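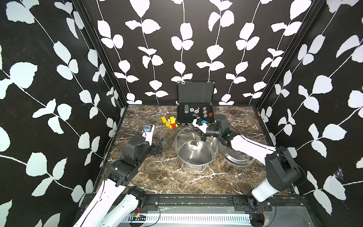
White leaf-and-vine pattern on black, with a dark brown marble-pattern surface and an open case.

PRESS RELEASE
6 April 2024

Mindero opens wallpaper lending library in Brotside

Brotside – Mindero, the home decoration cooperative, opens a lending library for wallpaper samples in its shop on Rao Street. Visitors can borrow large sample sheets, take them home and keep them on the wall for 10 days before they decide to buy. The service is free of charge for everybody who lives in Brotside and the villages nearby.

The library holds 700 sheets at the opening. They are sorted by colour and by size of pattern, and not by producer, as is common in most shops. Plain papers and stripes are kept on the ground floor. Leaves, flowers, birds and other large patterns are on the upper floor, where the daylight is better.

Why a large sheet is needed

The usual sample which a customer receives by post is as big as a sheet of writing paper. For a plain colour this can be enough. For a pattern with long stems or big leaves it is often too small, as the customer sees one leaf and a half and must imagine the rest. In the last year Mindero received many questions from customers who had papered a whole room and then found the pattern too heavy, or too pale in the evening light.

Each sheet in the library is therefore long enough to show the full pattern at least one time. The sheets have a strip of cloth along the top edge and are hung with two small pins or with removable tape. On the back is written the distance after which the pattern repeats, so that the borrower can work out how many rolls are required.

Dark papers in small rooms

With the opening, Mindero also publishes a free booklet with the title Fulness. It deals with dark and strongly patterned wallpapers in small rooms such as halls, box rooms and guest toilets. Many people believe that a small room must be white. The booklet takes another view and explains how a dark background can make the corners less noticeable, and when it is better to paper only one wall.

The booklet has eight chapters. Among the subjects are the choice of lamps, the matching of a pattern at the corner of a room, the repair of torn places, and the combination of wallpaper with wood and stone floors. One chapter is for tenants who are not allowed to use paste on their walls and want to work with panels or folding screens instead. 500 copies are printed for the opening and can be picked up in the shop. When these are gone, the text can be read on the spot in the library.

How borrowing works

Borrowers need a proof of address and fill in a short form at their first visit. Up to three sheets can be taken at the same time. They are handed out in a cardboard tube, and they should be returned in the same tube, rolled with the pattern to the outside. Small pinholes are not a problem. If a sheet is torn or has stains, please tell the staff at the desk – there is no fee for the first damaged sheet.

Reservations by telephone are possible for sheets which are currently on loan. The loan can be extended one time, if no other person is waiting.

Further plans

In July Mindero will add a shelf with end rolls given by local decorators. These rolls are not for borrowing but can be taken home for lining drawers, covering books or school handicraft. Decorators who want to give away clean, dry rolls may bring them to the back entrance in Rao Street during opening hours. Opened packets of paste cannot be accepted.

An evening course in measuring and hanging is also in preparation. The dates will be announced in the shop window and in a separate notice to the press.

About Mindero

Mindero is a cooperative for wallpaper, paint and household textiles with its seat in Brotside. It is owned by its members, and it sells to members and to the general public at the same prices.

Contact for the press: Mindero, Press Desk, Rao Street, Brotside. Printed copies of Fulness for review are sent on request.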